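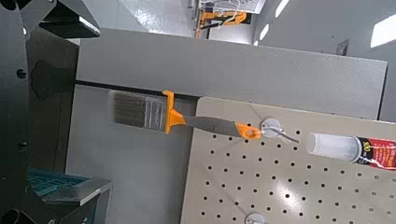 Figure 2. Paintbrush hanging on the pegboard, bristles to the left.

4.1 Board layout

Shared tools at the Skaltedo workshop are kept on perforated board. Users had 400 tool outlines to choose from in the Gramo catalog, but most boards were set up without them. Brushes and garden tools share a board. The trowel in the second view lies sideways below two white hooks, and a white loop hangs from the lower one. A teal crate stands on a shelf beyond the board. We coded each tool by its hook and by the direction of its handle. 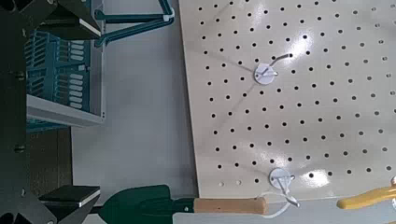 4.2 Return of tools

Returns were logged in December using the Satis form.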